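발표자 노트: 메뉴판 다이어트, 혹은 바 Nirkden이 칵테일을 버린 이야기
(40분, 질문 시간 별도. 마이크 테스트할 때 농담하지 말 것. 지난번에 다 들렸음.)

슬라이드 1. 제목

인사는 짧게. 토요일 오전에 바 업계 사람들을 앉혀 놓은 주최 측의 용기에 박수 한 번. 커피는 뒤쪽에 있다고 안내.

오늘 할 이야기는 메뉴판이다. 맛있는 칵테일 만드는 법은 옆방에서 하고 있고, 그쪽은 시음도 있다. 지금 옮기셔도 원망 안 한다. (잠깐 기다리기. 진짜로 나가는 사람이 있으면 손 흔들어 주기.)

슬라이드 2. 우리 메뉴판의 과거

Nirkden 처음 열었을 때 메뉴에 칵테일이 188가지 있었다. 오타 아님. 가죽 표지에 끈 달린 책이었고, 무게가 꽤 나가서 손님 한 분은 그걸로 창문을 괴어 놓으셨다. 그때는 그게 자랑이었다. 인터뷰 같은 걸 하면 꼭 숫자부터 말했다.

손님들이 그 책을 어떻게 읽었느냐. 첫 장 펴고, 두 번째 장 펴고, 한숨 쉬고, 진토닉 주세요. 나머지는 제가 밤마다 외운 것이다. 덕분에 크렘 드 노요가 들어가는 레시피를 지금도 잠꼬대로 한다고 한다.

여기서 손 들어 보라고 하기: 메뉴에 올라 있는데 최근 한 달 동안 한 번도 안 나간 음료가 있는 분. 거의 다 들 것이다. 안 드는 사람은 안 세어 본 사람이니까 넘어가기.

슬라이드 3. Abernathy 이야기

업계에 오래 계신 분들은 호텔 바 Abernathy를 기억하실 것. 1976년 메뉴판을 헌책방에서 구했다. 종이 한 장, 앞면만 인쇄. 뒷면에는 전 주인이 전화번호를 적어 놨는데 걸어 보지는 않았다.

음료 이름 옆에 설명이 없다. "맨해튼", 끝. "훈연한 체리나무의 기억" 이런 거 없다. 체리나무는 기억이 없다고 본다. 가격도 줄 맞춰서 한 번에 보인다. 손님이 메뉴를 읽는 데 드는 시간이 담배 한 대 꺼내는 시간이었을 텐데, 그때는 실내에서 피웠으니까 비유가 아니다.

그 시절이 좋았다는 이야기로 새지 말 것. 그 메뉴의 블루 하와이는 지금 팔면 신고당한다. 가져올 것은 길이지 내용이 아니다... 이 문장은 멋 부린 것 같으니 현장 분위기 보고 생략.

슬라이드 4. 줄이기로 한 날

계기는 감동적이지 않다. 재고 조사였다. 4월이었고, 냉장고 안쪽에서 베르무트 병이 줄줄이 나왔다. 전부 따 놓은 것. 공급처 Cullent에서는 우리를 우수 고객이라고 연말마다 달력을 보내 줬는데, 왜 우수 고객이었는지 그날 알았다. 우리는 베르무트를 팔고 있던 게 아니라 보관하고 있었다.

따 놓은 베르무트는 와인이다. 이건 다들 아는 이야기니까 길게 하지 말기. 다들 알면서 다들 선반에 둔다. (웃음이 나오면 찔린 것. 안 나와도 찔린 것.)

그날 밤에 직원들이랑 앉아서 메뉴를 한 줄씩 지웠다. 새벽 3시까지 했는데 절반도 못 지웠다. 다들 자기가 만든 음료는 못 지운다. 저도 못 지웠다. 참깨 시럽에 셰리 넣은 건데, 개점 이후로 주문한 분이 제 어머니밖에 없다.

슬라이드 5. 지우는 순서

그래서 방식을 바꿨다. 이름을 가리고 판매 기록만 본 것. 우리는 계산대 프로그램으로 Cliline을 쓰는데, 여기서 음료별 주문 내역을 뽑으면 표가 나온다. 다른 프로그램도 다 되니까 영업하러 온 걸로 오해 없으시길. 수수료라도 받았으면 신발을 이걸 신고 왔겠습니까.

기준은 이렇게 잡았다.
최근 석 달 동안 안 나간 것은 토론 없이 삭제.
한 가지 음료에만 쓰는 병이 있으면 그 음료는 후보에 올린다.
만드는 데 오래 걸리는 것은 바쁜 금요일 밤 기준으로 다시 따진다. 한가한 월요일에는 뭐든지 할 만해 보인다.
이름을 설명해야 하는 것은 이름을 바꾸거나 삭제.

네 번째에서 제일 많이 싸웠다. "안개 낀 항구의 편지"라는 음료가 있었다. 보드카 소다에 오이 넣은 것이다. 지금은 "오이 소다"로 팔고, 훨씬 잘 나간다. 작명한 직원은 아직도 저랑 눈을 안 마주친다.

슬라이드 6. 결과

남은 것은 17가지. 종이 한 장, 양면도 아니다. 글자 크기는 어두운 조명에서 휴대폰 손전등 없이 읽히는 크기. 이 기준 하나로 다섯 시간을 회의했다는 것은 굳이 말하지 않아도 되지만 말하고 싶다.

달라진 점. 주문이 빨라졌다. 첫 잔 나가는 시간이 줄었고, 신입 교육이 한 7일이면 끝난다. 예전에는 교육 끝날 때쯤 그만뒀다.

안 좋아진 점도 이야기할 것. 단골 중에 가죽 책을 그리워하는 분들이 있다. 읽지는 않으셨지만 들고 있는 게 좋으셨단다. 그리고 메뉴에 없는 걸 시키는 손님이 늘었다. 우리는 재료가 있으면 만들어 드린다. 그런데 이렇게 하면 사실상 메뉴가 다시 늘어나는 셈이라, 이 문제는 아직 해결 못 했다. 해결한 분 계시면 쉬는 시간에 찾아와 주시길. 밥 산다.

슬라이드 7. 술 없는 칸

여기부터 속도 조금 늦추기. 뒤에 앉은 분들 졸릴 시간.

메뉴를 줄이면서 의외로 안 줄인 게 무알코올 칸이다. 원래는 맨 뒷장에 주스 세 종류와 사과문 비슷한 문장이 있었다. "알코올이 어려우신 분들을 위해." 어려운 게 아니라 운전하시는 건데.

지금은 술 있는 것과 없는 것을 같은 목록에 섞어 놓고, 없는 것에만 작은 점을 찍는다. 잔도 같은 걸 쓴다. 가격은 조금 싸게. 똑같이 받는 가게도 있던데 재료를 생각하면 이해는 간다. 다만 우리 동네에서는 그렇게 하면 리뷰에 남는다.

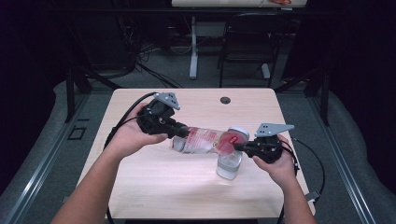 물 이야기도 하고 넘어간다. 물은 메뉴에 없지만 우리 가게에서 제일 많이 나가는 음료다. 예전에는 손님이 달라고 해야 드렸다. 지금은 앉으시면 바로 드리고, 두 번째 잔 나갈 때 또 드린다. 이러면 술을 덜 시킬 거라고 걱정한 사람이 있었는데, 그 사람이 저다. 매출은 안 떨어졌다. 좀 더 오래 앉아 계시고, 나갈 때 계단에서 덜 넘어지신다. 우리 가게는 지하라서 이게 중요하다.

(시간 확인. 여기서 30분 넘었으면 슬라이드 8은 표만 보여주고 건너뛸 것.)

슬라이드 8. 종이와 인쇄

코팅하지 말 것. 코팅을 하면 고치기가 아까워지고, 아까우면 안 고친다. 우리는 그냥 두꺼운 종이에 뽑아서 젖으면 버린다. 철자 틀린 걸 그날 저녁에 고칠 수 있다는 장점도 있다. "다이키리"를 "다이어리"로 인쇄한 적이 있는데, 두 분이 주문하셨다.

QR 메뉴는 질문이 꼭 나온다. 준비한 답: 우리 가게는 지하라서 전파가 안 잡힌다. 그래서 철학적인 입장을 세울 필요가 없었다. 지상에 계신 분들은 각자 고민하시길.

계절 메뉴는 세 가지까지만 교체한다. 하나를 넣으면 반드시 하나를 뺀다. 빼는 걸 먼저 정하고 넣는 걸 나중에 정한다. 순서를 바꿔 봤더니 가을이 끝날 때까지 여름 메뉴가 그대로 있었다.

슬라이드 9. 돌아가서 해 보실 것

숙제 내는 사람은 싫지만 하나만. 오늘 가게에 돌아가시면 냉장고 제일 안쪽 병을 꺼내서 언제 땄는지 보시라. 날짜가 안 적혀 있으면 그것도 답이다. 그 병이 들어가는 음료가 메뉴에 몇 줄인지 찾아보고, 한 줄뿐이면 펜을 드시면 된다.

자기가 만든 음료는 남한테 지우게 할 것. 제 참깨 셰리는 결국 주방에서 지웠다. 제가 화장실 간 사이에.

슬라이드 10. 질문

예상 질문 메모.
"손님이 선택지가 적다고 불평하면?" 물 한 잔 먼저 드리고 평소에 뭘 드시는지 여쭤본다. 대부분 진토닉이다.
"지운 음료 레시피는 어떻게 했나?" 공책에 있다. 못 버렸다. 가죽 책도 창고에 있고, 지금은 냉동고 문이 저절로 열리는 걸 막고 있다.
"Nirkden 가면 할인되나?" 안 된다. 웃으면서 말할 것.

마이크 돌려주기. 텀블러 챙기기, 지난번에 두고 옴.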